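Chips, Trays and a Lot of Dust: the Processor Shelf

Home > Gallery > The Processor Shelf

Welcome to the processor page! If you came here from the keyboards page you already know how I am with old computer parts, and if you didn't, well, I keep them. This page is all desktop processors, which are my favorite thing in the whole collection and also the thing most visitors walk straight past on their way to the game consoles.

The short version of how we got them: Eckhard Petersen closed his repair shop in Burneck and called to ask if I wanted "a few chips." There were 189. They came in cookie tins, in egg cartons, in a bread bag (please don't do this) and a good number still stuck in the motherboards they were sold with. I said yes before I'd thought about where any of it would go, and it spent the spring under my desk — my feet were not happy.

We started sorting in July. Kerstin Tiedemann came over with her good magnifier and a label maker, and she's much stricter than I am, so the labels are straight and the spelling is right. Any that aren't straight are mine.

Getting the lids clean

Most of the chips still had old thermal paste on them, the gray kind that dries up and gets into everything. I use isopropyl alcohol and coffee filters, because filters don't leave fuzz the way paper towels do. Let it sit a minute, wipe toward the middle, get a fresh filter, do it again. Some came clean in one pass. One of them took me an entire evening and two podcasts, and it still has a shadow in one corner that I've decided to live with.

I love the moment the lettering comes back, though! You get the model, the country, a batch code, and all of a sudden this gray lump is a particular chip from a particular week.

Pins and no pins

The older ones with pins on the bottom need the most patience. We found 26 with bent pins and I've straightened all but two of those, with an empty mechanical pencil (slide the tip over the pin and lean it back very, very gently). Fabian Mayrhofer says a credit card run between the rows is faster. Fabian has also snapped more pins than I have, so make of that what you will.

The ones with flat contacts don't bend, but fingerprints show up on the gold right away and I swear I can see mine from across the room. Hold them by the edges. I say this to everyone who comes in and then I catch myself doing it wrong.

The trays

This part took longer than the cleaning. I wanted every chip to have its own spot, with the lid facing up so people could read it, and no rattling when you pull the drawer. The first set of trays was too shallow. The second set, from a place called Sowerby, was fine but smelled so strongly of glue that we had to air them out on the balcony. We're on the third set now and I'm happy with them.

Sorting is by socket first, then by year. Birgit Stöcker wanted it by color of the circuit board, which would look gorgeous, I admit it, and be no use to anybody trying to find something. We compromised and she got one drawer. 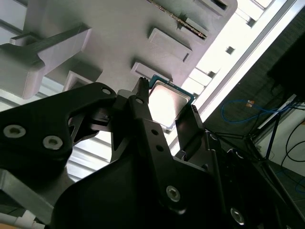
The desktop chips from the later years take up the most room, and they're the ones people tend to recognize. "I had that one!" is something I hear all the time, usually followed by the story of a game it couldn't run. Kidus Alemneh remembered what he paid for his and had to go and sit down for a bit. I like those visits a lot, so if you have a story like that, write it in the guest book and I'll put a copy in the drawer with the chip.

Still to do

There's a shoebox marked "Pisus" in Eckhard's handwriting that I haven't opened, and he can't remember what it means. We also have doubles of quite a few common models and would happily trade. I'm mainly after early ceramic ones in any condition, bent pins very welcome, dead is fine too.

The label maker takes a tape that's getting hard to find, so if you've got a spare roll in a kitchen drawer somewhere, Kerstin would be thrilled.

Next page: Memory Sticks and Other Small Green Things
Back to the Pollanard Collection gallery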